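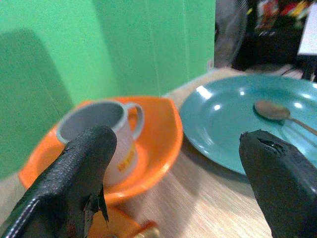
The Kitchen Things at Alcantara Street

Photographs and notes by Rizwan Magsi
Posted 20 Apr 2018
Page 1 of 3

The kitchen on the ground floor at Alcantara Street is shared by everyone in the building. Most of the crockery was left by people who moved out, and the rest came from the Sekov canteen when it closed. There is very little that matches. We are changing the cupboards in July and a good deal of it will be given away, so I have gone through the shelves and photographed what is there. There are 31 pictures in the full set. The first page has the plates, bowls and mugs, the second has pans and baking tins, and the third has everything that didn't belong in either.

If you see something of yours, write to me before the cupboards are done. Click any picture for the larger size.

Plates

Turquoise plate
Plastic, shallow, with a raised rim. It is the right size for toast or a sandwich and too small for a proper dinner. It lives on the bottom shelf with the bowls.

White dinner plates
From the Sekov canteen. Heavy, and slow to warm up in the oven. Two have chips on the underside which you can feel but can't see when they are on the table.

Oval serving dish
Used at New Year and for not much else. There is a hairline crack at one end that has been there as long as I have. It doesn't leak.

Side plates with blue edge
The blue has worn off where the knives catch it. They stack badly with the canteen plates and should be kept in their own pile, on the left.

Cake stand
The foot unscrews. Please don't pick it up by the plate.

Bowls

Orange bowl
Bright orange plastic with a wide rim. Good for salad leaves, crisps or peeling vegetables into. It can go on the bottom rack of the drying stand, where it takes up most of the space, or be dried by hand and put straight back.

Soup bowls with lug handles
Brown outside, cream inside. They get very hot in the microwave, handles included. Use the cloth that hangs on the cooker door.

Glass mixing bowls
A nest of four. The smallest is usually in somebody's fridge with half an onion in it.

Pudding basin
Kasska, with the name pressed into the base. I have kept the lid with it in the picture because the two are always getting separated. The lid was behind the bread bin.

Enamel bowl
White, black rim, rust on the inside where the enamel has gone. I would not eat out of it now. It does for washing potatoes.

Mugs

White mug with yellow-orange label
The printing on the front is small. An ordinary mug with a comfortable handle, and it sees a lot of use.

Row of mugs on hooks
Taken first thing in the morning before anyone was up, which is the only time they are all there. The two end hooks are loose and need longer screws.

Irkerance mug
Given out when the Irkerance bookshop moved to its new premises. The lettering has faded in the dishwasher and now says less than it did.

Green mug with no handle
The handle came off some time ago and the stumps have been filed down. Used for pens, then for teaspoons, now for pens again.

Tall mugs
Too tall for the shelf they are kept on, so they have to lie on their sides. They will fit once the new cupboards are in.

Enamel mug
Belongs with the enamel bowl and is in better condition. Takes the skin off your lip if the tea is fresh.

Spoons and small things

Bronze-gold spoon
Metal, in a warmer colour than the rest of the cutlery, so it is easy to pick out of the drawer. I have not found a knife or fork to go with it, though there may be some in the boxes upstairs.

Canteen spoons
Stamped on the back of the handle. They are thin and bend if you use them for ice cream.

Wooden spoons in the jar
The dark one is for curry. The pale ones are for everything else. They should be left out to dry and not put back in the jar wet, as the bottom of it gets unpleasant.

Measuring jug
Holds 700 ml, which is an odd amount and has caused a few mistakes with rice. The line near the top is the full measure. The numbers on the other side are fluid ounces.

Egg cups
The striped ones are a pair. The plain one is plastic and falls over when it is empty.

Salt pot
Rubber bung missing. The hole is covered with tape at present, and a cork cut to size would do the job better.

The shelves and the drawer

Left-hand cupboard, before
Everything as it was when I opened the door. Plates at the bottom, bowls on top of plates, mugs on top of bowls. You had to lift out half of it to get at a dinner plate.

Left-hand cupboard, after
Same things, with the plastic moved down to the bottom shelf and the heavy canteen plates at waist height. The serving dish has gone on its edge at the side.

Cutlery drawer
The tray is too short for the drawer and slides forward when you shut it. I have put a folded tea towel behind it for now.

The box for giving away
Anything in this box can be taken. So far it has the bent canteen spoons, a gravy boat and several lids. Please don't add to it without asking, as it has to be carried down the steps at the end.

What happens next

The cupboards are being fitted in July and the kitchen will be out of use while that is done. I will put the crockery in crates in the hall, labelled by shelf, and the kettle will be in the laundry room. Anything left in the box after that goes to the charity shop on the corner.

A few people have asked whether we should buy a matching set. My own view is that we have plenty, and that a new set would be mixed up with the old one before the end of the year. If the decision goes the other way I would ask that we keep the glass mixing bowls and the big saucepan, both of which are better than anything we would be likely to buy.

Corrections to the notes are welcome, especially from those who lived here before me and know where things came from. Use the message form or leave a note in my pigeonhole.

Next page: Pans and baking tins
Back to the building notices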